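Trudano 2 : un logiciel de spectres de plancher à l'essai

Nous avons utilisé Trudano 2 pendant deux mois au bureau d'études, sur un lot de supports de tuyauterie et d'armoires électriques d'une installation nucléaire de recherche. Le logiciel calcule des spectres de plancher à partir d'un modèle de bâtiment, puis les transfère vers la vérification des équipements. Nous travaillions jusque-là avec Melten et une série de feuilles de calcul maison.

L'installation se fait sans difficulté. L'import du modèle à barres a été correct du premier coup, sauf pour les masses excentrées, qu'il a fallu ressaisir à la main. Le manuel ne signale pas ce point. Les unités se règlent dans un menu à part — à faire avant l'import, car le changement ultérieur ne convertit pas les amortissements des ressorts de sol.

Le calcul lui-même est rapide. Pour un jeu de 30 accélérogrammes, il tourne pendant la pause de midi et rend les spectres à chaque niveau, avec l'élargissement des pics déjà appliqué. On peut modifier la largeur de cet élargissement par direction, ce que Melten ne permettait pas. Les résultats bruts restent accessibles et s'exportent en texte.

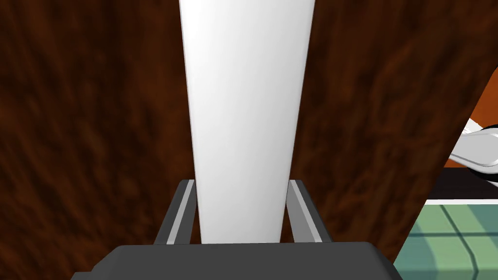
Usora écrit à propos de la version précédente que l'élargissement automatique masquait parfois un second pic proche du premier, et qu'il valait mieux toujours tracer la courbe brute à côté. La remarque reste valable pour la version 2 : sur un plancher haut, deux modes voisins ont été fondus en un seul plateau. Le résultat est enveloppe, donc acceptable, mais il pénalise les ancrages des armoires.

Le module de vérification des ancrages est moins abouti. Il traite les chevilles isolées et les groupes réguliers, pas les platines dissymétriques. Nous avons repris ces cas avec Cheetham, que nous avions déjà en licence. Le transfert des efforts passe par un fichier intermédiaire dont il faut contrôler les signes.

La note de calcul générée est lisible, avec les hypothèses en tête et les courbes en annexe. La traduction française laisse à désirer par endroits : « damping » y devient tantôt amortissement, tantôt atténuation.

Nous gardons Trudano pour les spectres. Pour les ancrages, nous attendons la mise à jour prévue en décembre.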